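Chez Gasteo, une cellule à deux bras se soigne à la clé Allen

J'avais promis de ne toucher à rien. Raté : au bout de dix minutes, Meenakshi Ahuja me colle une clé dans la main et m'envoie resserrer une bride. C'est elle qui s'occupe de Rullo, la cellule à deux bras de l'atelier, et chez Gasteo les visiteurs travaillent !

La révision de juin commence toujours par le cadre. Les deux bras y sont fixés, alors s'il bouge d'un cheveu, tout bouge. On vérifie les vis des embases, puis on suit les câbles à la main, du poignet jusqu'au bas de la table. Meenakshi cherche les endroits où la gaine durcit (moi je ne sentais rien, elle en a trouvé deux). Le compteur affichait 629 heures depuis le dernier graissage.

Ensuite vient le recalage, et là, patience. On amène chaque pince au-dessus d'un objet de bureau, on descend doucement, on note l'écart, on recommence.

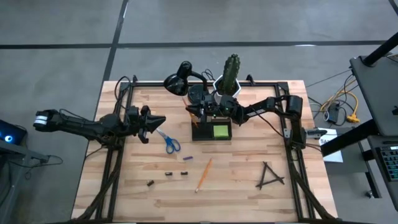
Le bras gauche tirait un peu – un défaut de zéro à l'épaule, d'après Meenakshi, qui l'a corrigé en sifflotant. Le droit s'est montré plus docile. Elle consigne tout dans un cahier à spirale, page 762 ce jour-là, et je vous jure que son écriture est pire que la mienne. Je suis reparti avec du cambouis sur la manche et l'envie très nette de revenir pour la prochaine révision.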